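Gathering examples in simulation: what we learned with the block task
Speaker notes, Panbridge workshop, 10 April 2021

Slide 1. Title
Say thank you to the organizers. Say that the slides will be online after the session. Speak slowly.

Slide 2. What we wanted
We wanted a policy that picks up a block and puts it in a given place. The policy sees only the wrist camera and the joint readings. For this we need examples, and many of them. Our first plan was 1000 demonstrations on the real arm. In March we understood that we do not have the hours for this.
Ask the room: who has collected demonstrations by hand? Wait for hands.

Slide 3. The setup
Simulator side is Lirkasum, our own wrapper. It starts the scene, chooses the surface, places the block and records everything. The operator drives the arm with a hand controller. One person can drive for some 20 minutes, then the quality goes down and they should stop.
Do not go into the file format here. There is a backup slide at the end.

Slide 4. First round
We kept 154 episodes from the first round. All had the same plain table texture. The training looked very good and we were happy too early. When we changed the surface, the policy moved to the wrong place, or it closed the fingers on nothing.
Pause. This is the main point of the first half.

Slide 5. Changing the surface
In the second round the surface is different from one episode to the next. We have 23 textures: wood, cloth, stone and others. Some of them are ugly on purpose. Cracks and dark spots are useful, as the policy must learn that they are not objects.
The color of the block we kept the same in this round. Somebody will ask about it. Answer: yes, it is a weakness, and we will change color in the next round.

Slide 6. The wrist view
Let people look for a few seconds before speaking.
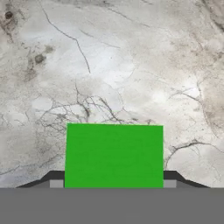 Wrist camera view in simulation: green block between the gripper fingers, cracked stone texture.

Explain that the gripper body always takes the bottom part of the view. We discussed cropping it out, and decided to keep it. The position of the fingers next to the block is information the policy can use.

Slide 7. Rules for operators
Start the recording before you move. If the block slips, continue and try again, do not restart. Mark the episode at the end as good, bad or unsure. The "unsure" mark came late, and I recommend to have it from the first day.
The Lonwood group uses only good and bad. We can compare in the discussion.

Slide 8. Open questions
How many textures are enough? We do not know.
Should the bad episodes be used in training? Bajpai, our training code, can read them but gives them no weight at present.
When do we go back to the real arm?

If time is short, skip slide 7 and go directly to the questions.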